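暖气片与我，一个冬天的账

我住的这栋楼建于哪一年，房东Helju Mockus自己也说不准。她只知道她母亲搬进来的时候，楼梯间还烧煤。后来煤炉拆了，装了铸铁暖气片，再后来又有人给暖气片刷了漆，一层叠一层，刷到散热片之间的缝都快看不见了。我客厅窗下那一组就是这么个东西，重得像一头睡着的牛，脾气也差不多。

事情从十一月开始。供暖第一天，厨房热，卧室热，客厅那组上半截冰凉，下半截温吞。懂的人看到这里已经知道怎么回事了：里面有气，放掉就好。我也懂，因为我前一天晚上刚在网上看了三个视频。

放气要一把小钥匙，四方孔的，五金店收银台旁边那种小盒子里就有。我买了一把，回家一试，太大。又去买了一把，太小。店员很有耐心，问我阀芯是几毫米的，我说就是正常的那种。她看我的眼神，大概跟我妈听我说“我什么都能吃”的时候一样。

第三把是Maarja Hunt借给我的。她住楼下，钥匙拴在一根红毛线上，挂在她家电表箱里。她交给我的时候叮嘱了两句：拧半圈就够，底下垫块抹布。我拿了抹布，没垫，先拧了看看情况。

情况是先嘶嘶地响，很解气，像给一个憋了半年的人开了口。接着嘶嘶声变成噗噗声，然后出来一股黑水，颜色接近隔夜的浓茶，气味接近一枚在口袋里捂热了的硬币。它没有往下流，它是平着射出来的，射到窗帘上。那块窗帘是亚麻的，米白色。曾经是。

我把阀门拧回去，水停了，剩一滴一滴的。再拧紧一点，还是滴。这时候正确的做法是停手，去找人。我又拧紧了一点。

到这儿得说说那枚放气阀。黄铜的，跟一颗花生米差不多大，外面裹着至少四种颜色的漆。最外层是白的，里头是奶油色，再里头是一种医院走廊的绿，最底下还有一点砖红。我后来拿指甲抠过，颇有考古的意思。这些漆在过去几十年里承担了相当一部分密封工作，而我用一把钥匙把它们全部解雇了。

当晚我在阀门底下放了一个果酱瓶。瓶子满一次要三个小时多一点，我为什么知道，因为我半夜起来倒了两次。第二天换成汤锅，总算能睡整觉。汤锅就这么在窗台底下住了一个星期，期间我吃了很多不需要汤锅的东西。

我给Helju打电话。她问，滴得厉害吗？我说不算厉害。她说那先看看，兴许水垢会把它自己堵上。这话听着像推脱，可是我查了一下，论坛上真有人这么说，还说得很有把握。同一个帖子往下翻，另一个人说千万别信，他家就是这么等到地板鼓起来的。两个人吵了四页，最后吵到了该不该禁止铸铁水管，我跟着看完了，汤锅也满了。

第一位上门的师傅是Helju找的，进门先拍了拍暖气片，说，好东西，现在没有这么厚实的了。然后他蹲下去看那枚阀，不说话了。看了一会儿站起来，告诉我换阀很简单，两分钟的事，但是要先把整根立管的水放掉，放水要物业批，批了还得通知楼上楼下。他问我这栋楼的总阀在哪儿。我说您问我？他说那就等总阀找到了再叫他。上门费49欧。他走的时候又拍了拍暖气片。

于是我开始找总阀。地下室有三个门，一个上了锁，一个里面堆满自行车，还有一个打开是堵墙，砌得很整齐。Maarja说总阀在自行车那间，她丈夫在世的时候动过。我搬开了不知道谁的儿童车和一台没有轮子的割草机，在墙角找到一只生锈的手轮，红漆剥得差不多了。我很高兴，拍了照发给Helju。她回我：那是花园浇水的，早就断了。

真正的总阀在上了锁的那间。钥匙在前任管理员手里，前任管理员退休搬去了海边，在海边不接电话。等他儿子把钥匙用信封寄过来，已经是圣诞节以后的事了。信封里没有纸条，只有钥匙和一点沙子。

中间这段时间我也没闲着，主要是在买东西。生料带，买了，白色的那种，缠上去像给花生米打绷带，缠完滴得慢了，我得意了一个晚上，早上发现水改从绷带后面绕着走。然后是一种叫Flivora的密封膏，灰色，管子上画着一艘船，意思大概是连船都能封。使用前要求表面干燥。我对着一枚正在滴水的阀门，把“表面干燥”四个字读了好几遍，像读一封分手信。

再然后是Momow牌的管钳。这个我要说句公道话，钳子本身没有毛病，咬合很紧，手柄也不滑。问题在于用它的人。放气阀那种尺寸的东西，用这么长一把钳子去拧，等于开着拖拉机去叫人起床。我刚搭上去，还没怎么使劲，手里就有一种轻微的、黄油似的松动感。我把钳子慢慢拿开，坐在地板上待了一会儿，想了想我有没有买家庭保险。

没断，只是漆又掉了一块。但那天以后我再没碰过它。

冬天里最冷的那几天，我和这组暖气片达成了一种默契。它每天漏掉一锅水，作为交换，上半截热了。对，气放掉以后它真的热了，从上到下烫手，是全屋最暖和的一组。所以从技术上讲，我的维修是成功的，我跟谁都这么说。

漏掉的水当然要补，系统压力一低，锅炉就罢工，整栋楼的人都得过来问一遍。Siiri Kazlauskienė住顶层，锅炉一停她家最先凉。她下来敲门，裹着一件军大衣样的东西，很客气地问我，是不是又把“那个小东西”打开了。我请她进来看汤锅。她看了，点点头，第二天给我送来一个塑料桶，说比锅好，有刻度。我不知道她为什么觉得我需要刻度。

不过刻度这东西，有了就忍不住看。我在冰箱上贴了张纸，每天早上记一笔。有一天记到一半停下来，因为我发现自己在为昨天漏得比前天少而高兴。这种高兴法，跟养猫的人夸猫今天只吐了一次，是同一路的。

钥匙有了，物业那边批文也有了，接下来是约日子。要放掉立管的水，得五户人家同一天上午在家，或者至少留一个能开门的人。为此我拉了个群。群里前两天讨论放水，第三天讨论有人把纸箱扔进玻璃回收桶，第四天Helju进来问大家要不要趁这个机会把全楼的阀都换了，报价760欧，各家分摊。群里安静了很长时间，长到我以为手机没信号。

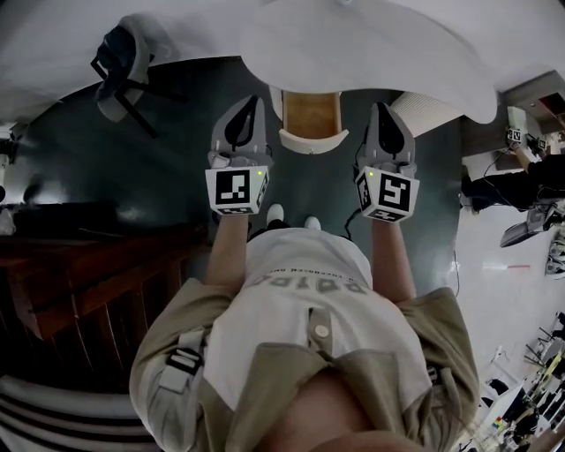
最后只有两户愿意：我，以及Maarja。Maarja的理由是她快八十了，不想再替下一代人保管那把红毛线钥匙。我的理由大家都清楚，在桶里。

第二位师傅叫Miroslava Ivanyshyn，是Siiri介绍的，开一辆后门关不严的小货车。她跟第一位不一样，进门没有拍暖气片，先问我动过什么。我从窗帘开始交代，交代到管钳的时候她抬起一只手，说够了。

她干活快得让人有点难过。下地下室，关总阀，在立管底部接了根软管往地漏里放水，听声音差不多了，上楼，用一把小得可怜的扳手把旧阀拧下来。里面的螺纹意外地好，亮晶晶的，她拿手电照了照，说能用。新阀是Gosselin的，带一个可以用手拧的小旋钮，根本不需要钥匙。缠的是麻丝，抹一点膏，拧进去，擦干净。我问怎么不用生料带，她说老铸铁她习惯用麻丝，遇水会胀，要是哪天真的渗一点，它自己能咬住。说完看了一眼我窗台上的Flivora，没有评论。我很感激她没有评论。

从进门到洗手，没到一小时，大半花在下楼和等水上。连工带料200欧，算上Maarja家那组。她另外写了张条子，说底下回水那个阀也老了，是Bander的，这个牌子的配件现在不好找，先别动，等它自己有意见了再说。我把“先别动”念了一遍，她说对，就是说给你听的。

补水补到压力正常，锅炉重新点起来，客厅那组先是咕噜了一阵，然后从下往上慢慢热。我按她教的，用手把旋钮拧开半圈，底下垫了抹布。嘶了几声，出了两滴水，清的，我拧回去，停了。就这么停了。我在那儿蹲着等第三滴，等了有一会儿，腿都麻了。

三月一日，我把冰箱上那张纸揭下来，背面已经被胶带粘掉一层皮。桶洗干净还给Siiri，她不要，说留着吧。果酱瓶拿去插了一枝不知名的什么，从楼下绿化带捡的，过两天看看发不发芽。窗帘送去干洗过，洗衣店收了15欧，还我一块浅了一点的浓茶色，并且在单子上注明“顽固渍，顾客自负”。

有几位读者上回留言问旧铸铁暖气片到底能不能自己放气，一并回在这里。能，先看阀。要是阀上的漆比你年纪大，就先打听好总阀在哪里、谁有那间屋的钥匙、那个人接不接电话，再去动它。钥匙规格我这儿三把都有，前两把没怎么用过，谁需要可以留言，自取。

另外，锁着的那间地下室里除了总阀，还有一整架子别人的腌黄瓜，标签上的年份我就不说了。Helju让我们别碰，她要先问问她母亲。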